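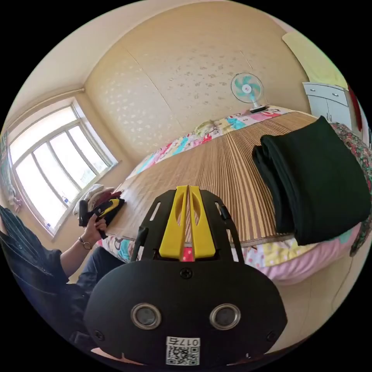 Figure 4. View from the wrist camera of the hand-held gripper during a home session in the garment subset. Clothes iron and folded clothing on the bed; both fingers in view at the lower center.

4.2 Garment handling in homes

The garment subset was recorded with the Lotance hand-held gripper in private homes, with no robot present at any stage of collection. An operator carries the device and works with it as if it were the end of an arm. The fisheye camera on the device records the fingers and the space in front of them in a single view, and the gripper opening is logged on the same clock. The subset holds 659 demonstrations after filtering. Of these, 294 involve dark garments on a bed or a similar soft surface, and the rest are split between tables and chairs.

We did not prepare the rooms. Bedding, furniture and window light were left as the operators found them, and no markers were placed on the cloth. Operators were asked to complete each task at a normal pace and to avoid pausing with the fingers closed, as long pauses had produced a cluster of near-zero actions in the January pilot. They were free to use the other hand to steady the cloth. Episodes in which the other hand did most of the work were removed by the annotators.

Camera pose was recovered with the Iltiritz visual-inertial pipeline. Tracking in bedrooms was less reliable than in kitchens, for two reasons. Bright windows force the exposure down and leave the near field dark – a serious problem when the garment is also dark. In addition, cloth held close to the lens can cover a large part of the view and move with the gripper, which the tracker tends to read as a static background. We therefore mask a fixed region around the fingers and discard features inside it before pose estimation. An episode was rejected if tracking was lost for more than 5 consecutive video samples.

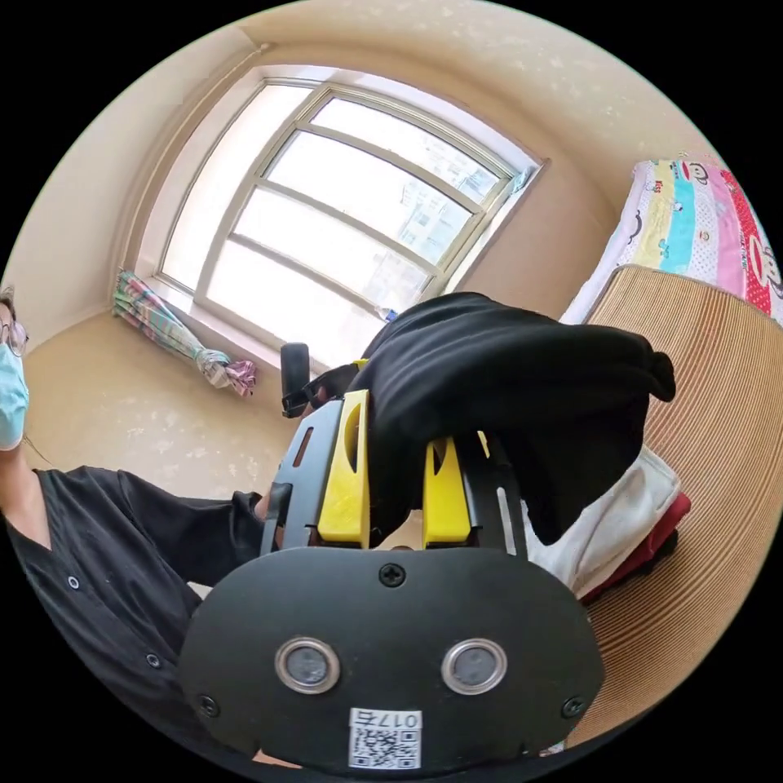 Masking the finger region alone does not solve the problem for bulky garments, which extend well past the mask once they are gripped. For these episodes we run a second pass in which the mask is grown to follow the segmented cloth. The second pass is slower and was applied only where the first pass failed. Most of the recovered episodes show the garment being lifted or carried; very few show the initial approach, where the cloth is still at rest and the fixed mask is enough.

Policies were trained on the full subset and on a version without second-pass episodes. Both use the Dudek encoder with identical weights at the start of training, and each was run for 100 trials on the Ukunia bench with garments not seen in collection. The policy trained on the full subset dropped the garment less often during transport. We found no clear difference in the approach phase – as expected, given the makeup of the recovered episodes. Failures in both conditions were mainly double grasps, in which the fingers closed on the garment together with the layer under it. Neither policy has a touch signal, and the wrist view alone gives little evidence of how many layers are held.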